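Ekari Kitchen Program: progress report
Prepared by Ilse Ruppert, December 2, 2025

The counter in the training kitchen is in use. We have spent 2,753 of the 3,000 granted for fittings and small items, and the balance is reserved for shelving. Raelene Rakena is running the fruit preparation sessions, and Femi Nwachukwu has taken over ordering. Plates, trays and cutting boards are now kept at the counter.

The gray speckled countertop:

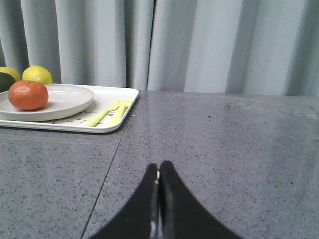
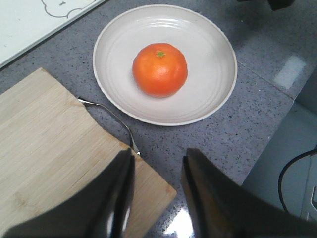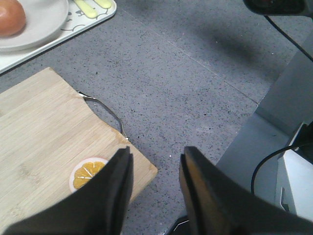 Two items remain open. The shelving quote from Vunum has not arrived, and Rakiya Garba still needs to sign off on the cleaning schedule. We expect to close both in the next period.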